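Pletby compares two hand-held grippers for desk work

7/17/21

Pletby has published first results from a comparison of two hand-held grippers, the Cloder and the Urrutia, intended for recording manipulation tasks that are later replayed on an arm. The test ran for 15 working days and produced 1,104 logged grasps, split evenly between the two units.

Both grippers are tracked by an overhead camera through printed marker blocks. Trials covered one-handed picks and two-handed work, with an operator holding a gripper in each hand and closing both on the same object. Finger opening was recorded at 50 samples per second. Tracking dropouts were logged separately from missed grasps, as the two had been merged in an earlier trial.
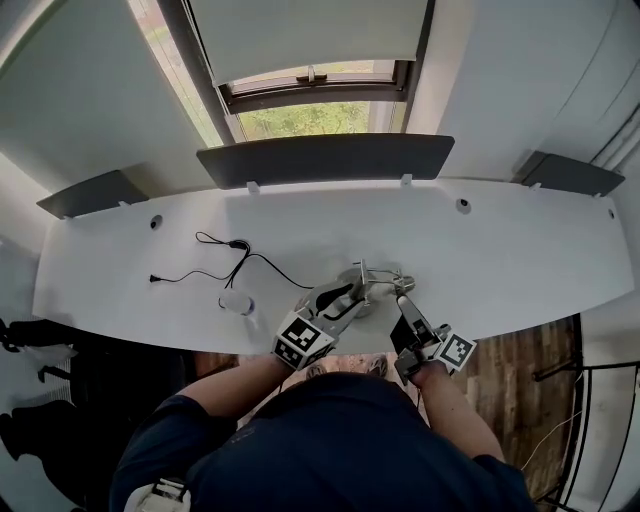 Catalina Painemal replied on the project's mailing list that the dropout figures should be broken down by wrist angle before any unit is ordered. A marker that reads well with the hand level can be lost once the wrist rolls inward, she wrote, and two-handed tasks force that roll more often — a single average hides it.

Pletby lists 38 dropouts for the Urrutia and fewer for the Cloder, but has not yet released the raw logs. Finger pad wear was checked at the end of each day and is reported as minor on both units. The Cloder needed its opening width recalibrated twice.

A second round is planned for September, with the same task list and a new controller from Endesex on the receiving arm. The wrist-angle breakdown will be included in that report.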